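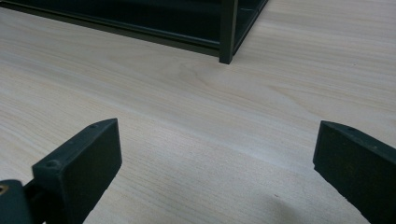 The little black shelf on the big pale tabletop. Look at that grain!

Welcome to the desk corner gallery! I've been promising Nabila Berrada these pictures since we moved to Sindley, and it's May 2023 and I finally sat down and put the page together. It's a small page, just a couple of close-ups, but I do love a close-up.

The shelf first. I wanted something dark and thin to sit on a light table, and it took me 3 tries to find one I liked (the first two went straight back to the shop in Didville). I paid 25 dollars for it at the Mac Giolla clearance sale and carried it home on the bus, which I don't recommend with anything that has corners. What I like best is how plain it is — straight rails, square feet, no curly bits. Salma El Sherbiny says it looks like office furniture. Well, yes, Salma, it holds office things!

The wood is my favorite part, though. There's an oval swirl in the grain near the middle of the top, with the lines fanning out from it, and I could look at it all through a phone call. I wipe it with a barely damp cloth and leave it at that. No polish, no oil, and coasters for everybody.

On to the jar. I have a soft spot for glass jars and I keep far too many of them, for screws, tea, buttons, rubber bands, you name it. A tall white top over see-through glass is a combination I never get tired of, and I like a faint green tint much better than perfectly clear glass.

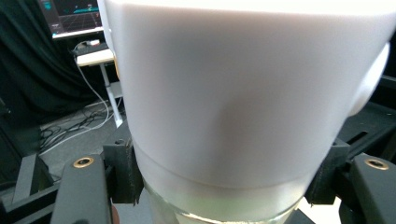
White top, greenish glass, and a bit of the desk and monitor behind.

The desk in the back is white, so the two surfaces don't match at all, and I've stopped minding. Nabila wants everything in one color. I gave that up after our last place in Tritville, where it all matched and I could never find my keys.

More pictures when I get the drawers sorted — there are 12 of them and I've done one.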